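Search this guide
Enter part no. or keyword

Section 32. Fitting the maple play board

The Rornel board (part 1515) rests flat on the Quintela pegboard top and is kept separate from the block tray.

1. Clear the pegboard and wipe dust from the holes.
2. Lay the board down with pegboard showing on all four sides.
3. Set the 2 dark round fasteners at the near corners. Press by hand only.
4. Push the board sideways. If it slides, reseat both fasteners.
5. Place the shaped blocks on the board.

NOTE: Grain lines and glue seams are normal in a panel made of joined strips.

CAUTION: Do not soak the board. Oil it every March with Flastell 425.

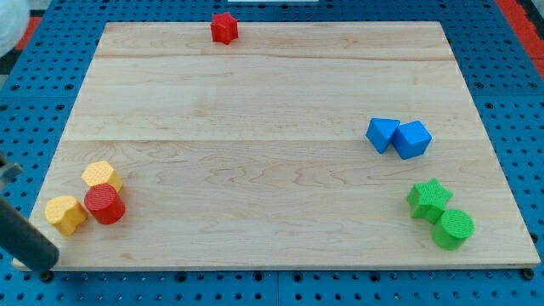
Fig. 32-2. Maple board on blue pegboard, with colored blocks.

Last updated: March
This site uses cookies. Accept | Settings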